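The shape sorter years

19 November 2023

We are a household with one good wooden board and, at last count, a great many small plastic shapes to put on it.
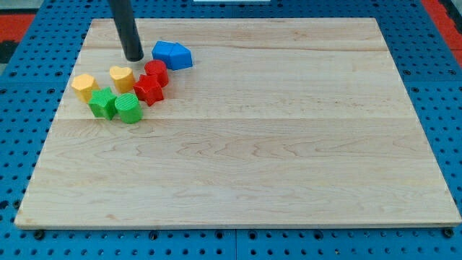 Surely you just tip them all back in the tub and shut the lid, my sister-in-law wrote when I complained about this in June. She has no small children and a white couch.

The tub split somewhere between Charbonneau and Brotville, under an esky. Since then the star has lived in my coat pocket, the cylinder has spent a fortnight in the dryer, and I have paid $20 for a Haten storage box with dividers, which the toddler uses as a hat. The dividers are in the garden.

My current system is the board. Everything goes on it before tea, in any order and any colour, and whatever doesn't turn up gets hunted under the furniture with a ruler. Last night's hunt produced a green crayon, a fossilised sultana and a receipt from Gutusport for $141, the contents of which I'd told everyone were on sale.

Bread now gets cut on a dinner plate. The crumbs go everywhere, but I know where the star is.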